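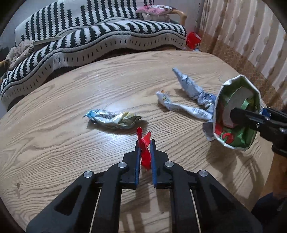
Figure 1. Crumpled packaging on a wooden table.

Packaging Waste in Shared Student Kitchens at Dornside
Group report, Environment and Society, second-year project
Rocío Villalba, Kornél Gál, Cherry Mae Dela Peña
Supervisor: Verena Mösli

1. Background

Dornside is a student residence with shared kitchens on every floor. Each kitchen has three bins: one for general waste, one for paper and one for packaging. The residence office told us that the packaging bins are often rejected by the hauler for having the wrong things in them. When that happens the whole load goes out as general waste and the residence pays the higher rate.

We wanted to find out what people put in the packaging bins and why. Our first plan was to compare Dornside with the Riedl building across the street, but Riedl changed its bin system in the middle of the semester and we dropped it.

2. Method

We looked at the packaging bins in 9 kitchens over 5 weeks, always at 7 in the evening before the bags were taken down. Each bag was emptied onto a sheet and sorted into four groups: clean packaging, packaging with food left in it, paper and cardboard, and other. Each group was weighed on a kitchen scale.

We also interviewed 21 residents. The interviews were short and took place in the kitchens. We asked where they would throw away a yogurt cup, a chip bag, a pizza box and a plastic film lid, and then asked how they had decided.

3. Results

Packaging with food left in it was the largest problem by weight. Most of this was ready-meal trays and sauce tubs. Paper and cardboard came second, mainly pizza boxes. The "other" group was small but included batteries twice, which we reported to the office.

In the interviews almost everyone placed the yogurt cup correctly. The chip bag caused the most doubt. Of the 21 people, 11 said they would put it in general waste because it "looks like foil inside." The hauler accepts it as packaging. Several residents had come from cities with different rules and were still following those.

The signs above the bins were mentioned often. They are printed in small type and show only bottles and cans. One resident said she had lived on her floor for a year and never read the sign.

4. New sign

Kornél drew a new sign with everyday items from the bags we had sorted. Valentin Fankhauser from the residence office printed it and we put it up in two kitchens for the last two weeks. The weight of paper in those two packaging bins went down. Food residue stayed the same.

5. Limits

Two kitchens is too few to say much about the sign. The last week was also in December, when many residents had already gone home, so there was less waste overall. We weighed wet food together with its tray, and this makes the food group look heavier than it would if only the packaging was counted.

6. Suggestions

The office should replace the old signs on all floors and include chip bags and film lids. A small rack next to the sink for rinsed trays could be tried on one floor first. New residents should get the sorting rules with their keys.

Raw weights are in Appendix A and the interview questions are in Appendix B.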